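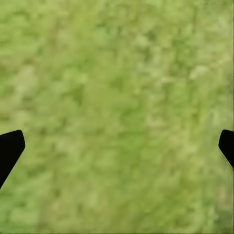 Keerthana Shetty

Frequently asked questions: the Sumasano garden waste and lawn care scheme

Last reviewed 12 October 2018

The answers on this page apply to all households within the Sumasano estate, whether the property is owned or rented. Residents of Kulkarni Court should read the separate notice issued with their lease, as the grounds there are maintained under a different agreement.

Who may join the scheme?

Any household with a private garden may join. Tenants do not need the written consent of their landlord to receive a garden waste bin, but consent is required before the estate office will arrange seeding, turfing or work to a tree.

What does the scheme include?

Members receive one brown bin, a fortnightly collection during the growing season and access to the tool store on Asa Lane. The yearly charge is £32 for each bin. A household may hold up to two bins, and the full charge applies to both.

When do collections stop for the winter?

No garden waste is collected in January. Bins should be kept within the boundary of the property during this period and should not be left on the footway. Christmas trees may be taken to the Asa Lane store while it is open.

What may be placed in the brown bin?

Grass cuttings, leaves, hedge trimmings, weeds, cut flowers and small branches are accepted. Soil, turf, stones, plant pots, food and pet waste are not. Bins containing any of these will be left unemptied and a tag will be fixed to the handle. Bags of any kind, including those sold as compostable, must be removed before collection.

My bin was not emptied. What should I do?

Please check first for a tag. If there is none, report the missed collection to the estate office by the end of the next working day. Reports received after that time will be dealt with on the following scheduled round. Bins must be at the kerb by 7am, with the lid fully closed. 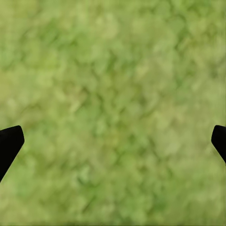
How short should I cut my lawn?

Most household lawns should be kept at three to four centimetres in summer and left slightly longer in spring and autumn. Cutting off more than a third of the height at once weakens the grass, and a lawn that has grown long should be brought down over several cuts.

May I water my lawn during a dry spell?

Watering is permitted unless a notice has been placed on the estate board. Established grass will usually recover from drought without help, even where it has turned brown. Newly sown areas may be watered in the early morning or the evening. Sprinklers must not be left running overnight.

How do I apply for grass seed?

Seed is supplied once a year to members of the scheme. The standard allowance is 900 grams per household, which is enough for roughly 16 square metres of bare ground when sown at the rate printed on the packet, with some kept back for patching. Application forms are held at the estate office. Seed cannot be posted.

Can I borrow a mower?

Push mowers, rakes, edging tools and one scarifier may be borrowed from the Asa Lane store on production of a membership card. Items are lent for up to three days. Powered mowers are not lent. Borrowers are asked to clean tools before returning them and to report any damage, for which no charge is made where it results from ordinary use.

Who is responsible for trees close to a house?

A tree growing within a private garden is the responsibility of the owner of that garden. Trees on shared lawns are inspected by Huvus Grounds Services under contract to the estate. Residents should not cut, climb or fix anything to a tree on shared land.

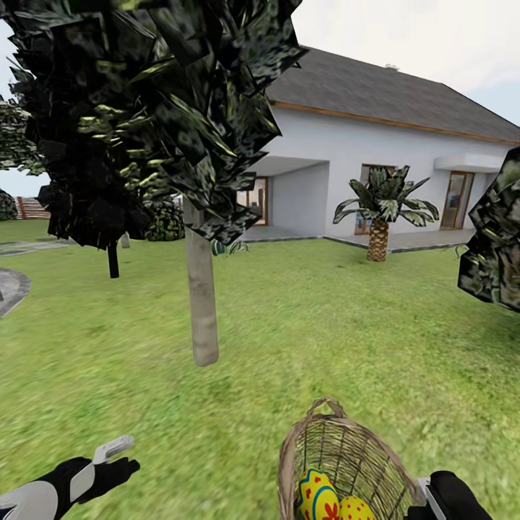 A house and trees beside a lawn.

Do I need permission to remove a tree?

Permission is needed for any tree covered by a preservation order or standing in a conservation area. The estate office can advise on whether an enquiry to the council is required, but it cannot grant consent on the council's behalf. Please allow at least eight weeks before the date on which you wish work to begin.

My neighbour's branches hang over my garden. Can the estate office help?

The estate office does not take part in disputes between neighbours. Residents are encouraged to speak to one another before any cutting is done.

How do I leave the scheme?

Notice must be given in writing. The bin will be collected from the property within 14 days, and should be empty. Charges already paid are not refunded part way through the year, except where the household is moving away from the estate.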